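Robots at work: who does what now?

At the Grido workshop in Netdale, people and robots share the jobs. The workshop gets long parts ready to be packed and sent to other businesses. A few years ago every part was picked up, turned and passed along by hand. Now robot arms do some of that.

When a machine does a job that a person used to do, we call it automation. You already know some automation. A dishwasher is one kind, and so are the doors that slide open at the shops.
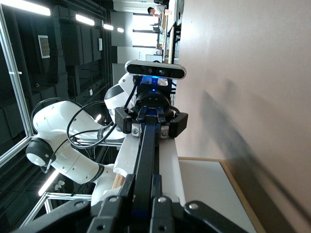

Netdale Learning Team – Pages for Young Readers

A robot arm is built a bit like yours. It has a shoulder, an elbow and a wrist. At the end, where you have a hand, it has a gripper. Most grippers have only two fingers, but two are enough to hold a bar if they close in the right spot.

Holding a long bar is harder than it sounds. Try it with a broom. If you hold one end, the other end wants to drop. If a friend holds the far end, the broom stays steady, but now you both have to move at the same speed. Two robot arms have the same problem. If one goes too fast, the bar can twist or slip. Jitendra Sengar writes the instructions for the arms, and he spends much of his day on this kind of timing.

How does a robot know where things are? Many have a camera near the wrist. The camera sends pictures to a computer, and the computer works out how far away each object is. It can still get things wrong. Shiny parts and dark shadows can be confusing. 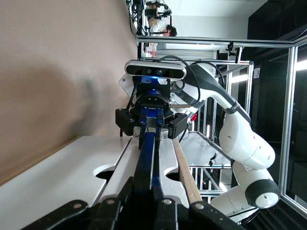
Automation changes what people do all day. Pramila Shukla used to lift and turn parts for most of her shift, and by the afternoon her shoulders were sore. These days she checks the work and decides what the arms should do next. She had to learn to read a robot's signals, such as the blue light glowing in a ring at the wrist. Each workplace chooses what its lights mean, so a new worker has to be taught them. Pramila's training took 27 days.

Some things about the change were hard. Idun Grønli liked the old job and did not want to sit at a computer. She moved to the repair bench, where she looks after cables and worn-out gripper fingers. Other workers worried there would be fewer jobs. That is a fair worry, and in some workplaces it does happen. At Grido, three people moved to new roles and had to learn new skills – some found that easier than others.

People are still better at plenty of things. They notice an odd smell or a strange noise, and they can tell when a workmate needs help.

Words to know
Automation: using machines to do jobs people used to do
Gripper: the part of a robot that holds things
Joint: a place where an arm can bend or turn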